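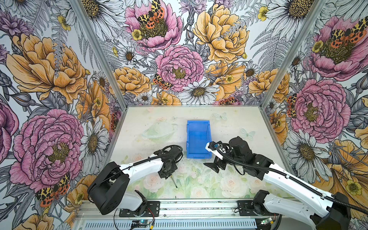 Berrada Wallcoverings open house, April

The Berrada mill opens its doors twice a year, and I had been meaning to go since we started stocking their papers in the shop. I drove up with Rocío Iturra, who does most of our hanging, and we got there a little before 10. Parking is in the gravel lot behind the loading dock. Sign in at the side entrance, not the front, which is kept locked.

There were 2 tours, one in the morning and one after lunch. We took the morning one. Our guide was Driss Fahmy, who has worked on the print floor long enough to have run every press in the building. He talks fast and the presses are loud, so stand near the front if you want to hear.

The tour starts in the paper store. Almost everything Berrada makes now is on a non-woven base, with a small amount of traditional pulp paper for customers who ask for it. The store is kept humid, and you notice it when you walk in. Driss said paper that comes in dry will stretch on the press and the colors won't line up, so new rolls sit for a few days first. Rocío asked about the rolls we had trouble with last fall, where the seams opened up after a week. He took down the batch number and said he would look at it.

Next was the color kitchen. Asmaa Ait Brahim mixes there, and she had set out test strips of the same pink on different bases. On the non-woven it came out cooler. She mixes by weight, then prints a strip, dries it and checks it against a master under a lamp. The masters are kept in drawers away from light. If you reorder a paper after a few years, this is what they match to, but she still recommends buying all the rolls for a room at one time.

The print floor has a surface press, a rotary screen line and a digital printer in its own room. The surface press was running a stripe. It lays on a lot of ink and leaves slightly soft edges, and you can feel the pattern with your hand. The digital room is quieter and handles murals and short orders. The large florals are printed there, since a big peony won't fit the circumference of any roller they own.

Driss also took us through the archive, which I would have paid for separately. It holds 2,169 patterns, most of them as flat samples in boxes and some as the original hand-painted artwork. The botanical drawers were open. A lot of the older sheets have insects worked in among the flowers, mostly moths and beetles. We were allowed to look but not handle. No photos in the archive.

Lunch was sandwiches in the cafeteria. Amr Mansour from the sales office came around with the new books. Two collections are coming out. Flanach is small-scale geometrics in muted colors, fine for hallways. Fandon is the one I would order, with wide botanical repeats and a good dark green. The repeat on the largest Fandon pattern is over 30 inches, so allow for waste when you measure. Rocío thought it would be slow going around windows.

The seconds shop is in the old boiler house. Bring cash or a check. Rolls are sorted by color and the flaw is marked on the label. I bought four of a gray trellis with a smudge on one edge that will get trimmed anyway.

The tour takes 2 hours and is free, but you have to call ahead for a place. Wear closed shoes. There are stairs to the archive and no elevator. The next open house is in the fall, and the sales office will add you to the mailing list if you ask.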